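Last updated 3 Mar 2022

# Shared kitchen at Stelovberg: questions we get

These answers cover the two kitchens in the Stelovberg building, the one on the ground floor and the smaller one upstairs. If your question is missing, leave a note for Ans De Graaf in the office mailbox and it will be added the next time this page is changed.

## Using the kitchen

**Who can use it?**

Anyone with a room or a studio in the building. Guests can use it too, as long as the person they are visiting is home. Studio renters from Bustham have the upstairs kitchen only.

**Is there a time when it closes?**

No. After 10 at night please keep the blender and the radio off. The rooms on the other side of the wall are bedrooms.

**Can I reserve it for a dinner?**

Yes, downstairs only. Write your name on the sheet by the door at least two days ahead. A reservation gives you the stove and the table. Other people can still come in to make toast or get things from the fridge.

**What does it cost?**

Nothing extra. Paper towels, dish soap, sponges, trash bags, salt and cooking oil come out of the house fund. Last year the fund spent 2,080 dollars on both kitchens, and that included the new faucet downstairs.

## Shelves and cabinets

**How much space do I get?**

One shelf in the tall cabinet and one shelf in the fridge. The shelves are labeled by room. If you are moving in and the last person's food is still there, take it out and put it in the box under the window. Don't eat it until it has been there three days.

**Can I trade shelves with someone?**

Sure. Change the labels when you do. Most of the complaints we get about missing food are really about two people who traded and left the old labels up.

**Do I have to use containers?**

For flour, rice, sugar, oats and anything else that comes in a bag, yes. We had pantry moths in August and threw out nearly 80 bags and boxes between the two kitchens. A clip on the bag is not enough. The moths got through the clipped bags and left the jars alone.

Boxed cereal can stay in its box if the inner bag is rolled down tight. Once it is less than half full, move it to a jar.

**Where do I get containers?**

There is a bin of clean jars upstairs, free to take. If you want canisters, Mendent on the corner sells them one at a time and also sells lids without the canister, so bring yours along to check the size. Please don't take jars off the counter. Those are in use.

**What should I write on the label?**

Your room, what is inside, and the date you opened it. Use masking tape and the marker on the string. Ink straight on the glass comes off in the sink, and then we have six jars of white powder and a guessing game.

## The counter

**What can stay out on the counter?**

The toaster, the paper towels, and the dry goods that people share. Everything else goes back on a shelf when you are done with it. Knives never stay out.

**Do the shared canisters have to match?**

They don't, and we like them better mixed because you can tell them apart from across the room. 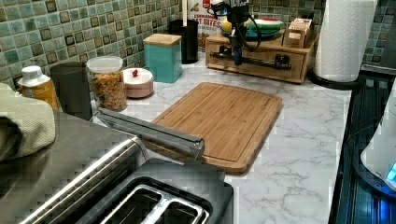 Shared dry goods stand along the back of the counter, up against the tile, and the front is kept for working. Coming in for the first time, it is easier to go by color than by label: there is a square teal canister with a light wooden lid, and a small round pink one whose white lid has a red knob on top. Snacks and cereal do better in clear glass, where you can see how much is left. If you finish something, wash the container, let it dry overnight with the lid off, and refill it from the supply cabinet. Put it back in the same place.

**Can I add my own vitamins or protein powder to the row?**

You can leave one bottle out if you take it daily. More than that and the row creeps forward - use your shelf.

**How do I clean the counter?**

Dish soap and warm water, then a dry cloth. No vinegar, no lemon, no scouring powder. Wipe up coffee and tomato sauce right away. For the tile, a soft brush gets along the grout lines better than a sponge does.

**And the toaster?**

Unplug it and let it cool, then empty the crumb tray into the trash. The person on weekly cleanup does this, but you can do it any time. Bagels have to be sliced thin or they get stuck. Don't go in after them with a fork.

**Where do the dish towels go?**

Spread them out over something so they dry. Towels left in a ball smell by the next morning. The laundry pickup from Ezzat takes towels and oven mitts along with the sheets, so drop dirty ones in the blue bag in the hall and take a clean one from the drawer.

**Something ran out. What do I do?**

Write it on the list inside the supply cabinet door. If it can't wait, buy it and put the receipt in the envelope with your room on it. Ans pays receipts back at the end of the month. Up to 3 items per receipt is fine without asking first.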